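Search this manual Enter keyword or part no.

Dukar Garden Composter – Owner's Guide
Section 4: Starting the composter and the first weeks

Please read section 3 (Assembly) first. The composter must stand on its base grid before you put anything inside. It cannot be moved safely when it is full.

4.1 Choosing the place

1. Choose a level place with direct contact to the soil. Half shade is best. In full sun the upper layer dries out, and in deep shade the material stays cold for long.
2. Leave one step of free space in front of the lower door. You will need it for the shovel.
3. Loosen the soil under the base grid with a fork, so that worms can come in from below.
4. Check that the four ground pegs are pushed in completely. In windy gardens, order the long pegs (part no. 668).

Caution: Do not place the composter against a wooden fence or a house wall. Moisture will go into the wood or the plaster.

4.2 The first layer

1. Put in a layer of thin branches and dry stalks, as high as your hand is long. Do not press it down. Air must be able to move through it.
2. Add a bucket of finished compost or garden soil. If you have bought the Eichhorn starter mix, use one packet instead and water it lightly.
3. Close the lid and wait for one day.

Note: The starter mix is helpful but not necessary. If a neighbour can give you two shovels of ripe compost, this works equally well.

4.3 Collecting in the kitchen

You can collect in a lidded pail or in a brown paper bag. Many of our customers prefer the bag, as it goes into the composter together with the contents and there is nothing to wash.

1. Open the bag fully and fold the rim outwards, two or three times around. The bag then stays open by itself and is easier to fill.
2. Set it on a dry surface. Wet worktops make the bottom of the bag weak.

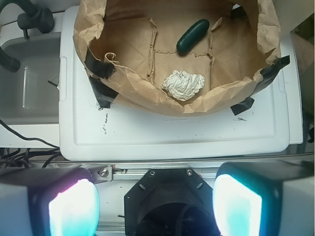

Fig. 7: Paper bag opened wide, with the rim folded outwards.

3. Cut long or thick vegetables into pieces before you carry the bag outside. A whole cucumber does rot, but slowly, and the skin can stay for weeks.
4. Tear kitchen paper into strips. Balls of paper remain dry in the middle and you will find them again in spring.
5. Empty the bag every second day in summer. In winter twice a week is enough.

What can go in: vegetable and fruit peel, coffee grounds with the filter, tea leaves, crushed egg shells, unprinted paper towels, cut flowers.

What must stay out: meat, fish, cheese, cooked food with oil, foil of every kind, glossy paper, cat litter, coal ash. Aluminium foil and crumpled white paper can look very similar between the peelings – please open the ball and check if you are not sure.

Caution: Do not use paper bags with a plastic or wax coating inside. To test, put one drop of water on the inner side. If the drop has not gone into the paper after some minutes, keep the bag for other purposes.

4.4 Filling in the right order

1. Spread the kitchen waste flat over the whole surface. Do not leave it in a heap in the middle.
2. Cover it at once with the same amount of dry material: leaves, straw, torn cardboard or shredded branches.
3. Tear the empty bag in four or more pieces and mix them under the top layer. A whole bag lying flat works like a lid and stops the air.
4. Close the lid until both clips can be heard.

Note: If you see small flies when you lift the lid, the cover layer was too thin. Add dry leaves, and stir the upper part with the Cisgate aerator or a simple garden fork.

Bags with long handles should have the handles cut off first – they wrap around the fork when you turn the heap.

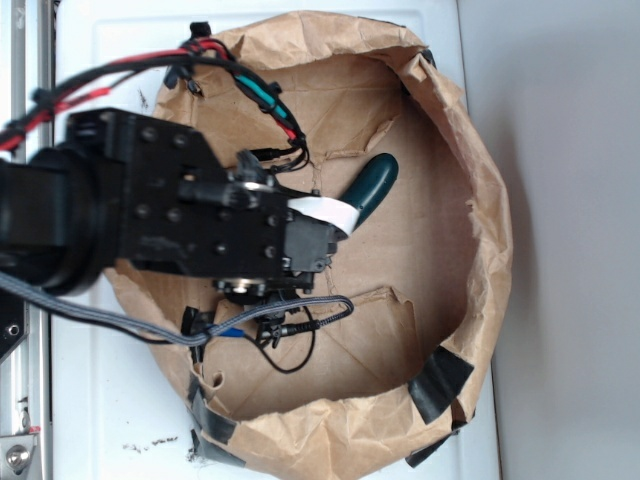

4.5 Checking the moisture

1. Take a handful of material from under the top layer. Wear gloves.
2. Press it firmly. One or two drops should come out between the fingers.
3. If no water comes, give half a can of rain water and stir.
4. If water is running, add torn cardboard and leave the lid one notch open for two days. Close it again when it rains.

4.6 Before the winter

Fill the composter as full as possible before December. A full container of 40 cm or more in depth keeps its warmth better than a thin layer. Do not turn the material during frost.

Replacement lids and clips can be ordered from our Senley warehouse. Please give the number which is printed inside the lower door.

Text: Birgit Sauerland. Revised Nov 22, 2018.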